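Linen swap fills up fast at Cullinane hall

The spring bedding and clothes swap is back on at the Cullinane building and the doors open at 8 every morning through the end of May. Bring what you don't use, take what you do. Sheets, shirts, socks, all fine. No pillows this time, sorry, no place to put them.

Folding happens on the bed, same as last year. Green sheet goes down first, everything gets smoothed out and folded on top of it, then off to the shelves by size.
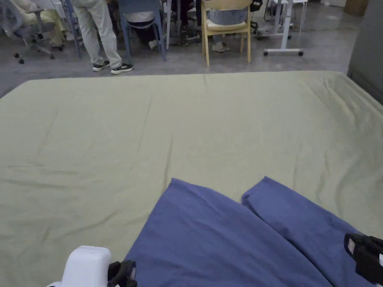 Promen Household Team | News

Blues and greens are going first so if you're after those come early. The team has 100 hangers on hand and would take more. Wire ones no thanks.

"People bring stuff in a ball in a grocery bag and that's OK, we fold it," said Hollis Villanueva, who runs the morning shift. "Just check the pockets. Please check the pockets."

A few things to know befor you come:

Everything should be washed at home first. Limit is 2 bags per household coming in, no limit going out. Tags can stay on. Socks need to be in pairs, singles go in the rag bin and they do not come back out. Baby clothes have moved to the Plika room across the hall, ask at the desk.

Sheets are the big need right now. Fitted ones most of all, any size, plain colors are easiest to match up. Eamon Cronin will be at the desk to take them and can tell you if a stain is a no or a maybe.
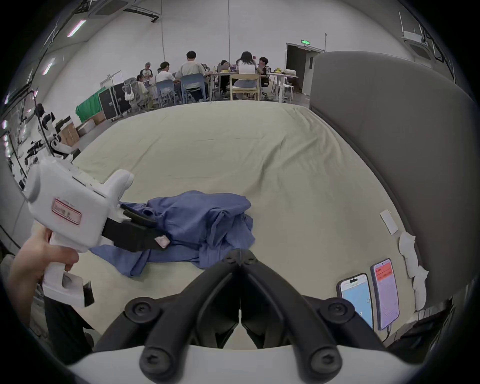
Cronin also wants sets kept together if you can manage it, pillowcase inside the folded sheet, with the size written on a scrap of paper and pinned to the front. Saves a lot of unfolding. Last spring half the twins ended up on the queen shelf and it took an entire afternoon to sort out.

Parking is on the Irar Street side only, the front lot is being repaved. Use the ramp door if your carrying a lot. Closes at noon, or earlier if the shelves get full. Anyone who can stay late and fold is very welcome, come to room 909 and ask for Hollis.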